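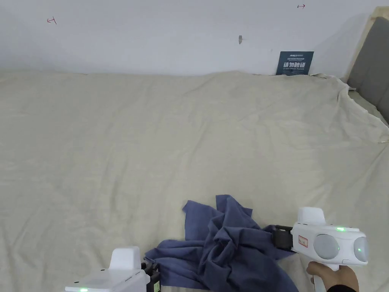

I have read many programs for people with bad knees and bad shoulders, and almost all of them sell the same thing, which is speed. Two weeks, ten days, one weekend. My opinion is that the speed does harm even when the exercises are good.

I moved to Raltville for work in February, and my left shoulder became stiff soon after. I bought an online course for 60 dollars. The exercises were simple and I had no problem with them. The problem was the calendar. On day nine the course congratulated me on my "new shoulder," and I still could not reach the top shelf in my kitchen. I felt that I had failed, so I pushed harder, and I slept badly for a week.

My physical therapist at the Sasholm clinic, Sneha Joshi, did not promise me a date. She asked what I wanted to do with my arm. I said that I wanted to put on a coat without thinking about it. She wrote this down and we worked from there.
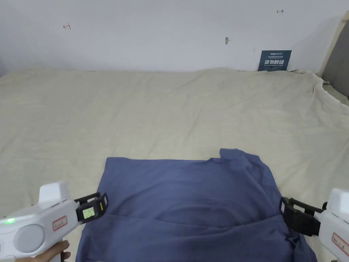
What a slow program gives

A slow program is allowed to be boring. I did four movements in the morning and the same four at night, and some weeks I could not feel any change. If I had paid for ten days, I would have stopped on the eleventh.

I know the argument from the other side. People are busy, and a short promise brings them to start. A friend who sells such courses told me that he had 2,264 buyers last year, and he is proud of it. I asked him how many finished. He does not collect this number, and I think he should. 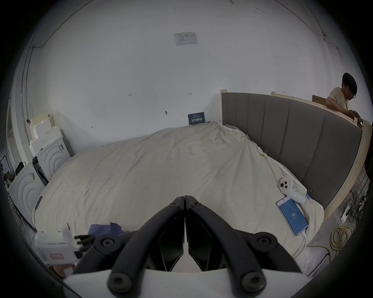 He also says that a course is cheaper than a therapist, and in this he is right. I paid much more at the clinic than I paid online, and not everybody can do so. But a cheap course could also say "this may take you some months." It would cost the seller one sentence and perhaps a few customers.

I am now in my sixth month. The coat goes on. The top shelf is still difficult on cold mornings, and Sneha has changed one of the four movements for this reason. I do the new one against the kitchen door, slowly, before I make my coffee.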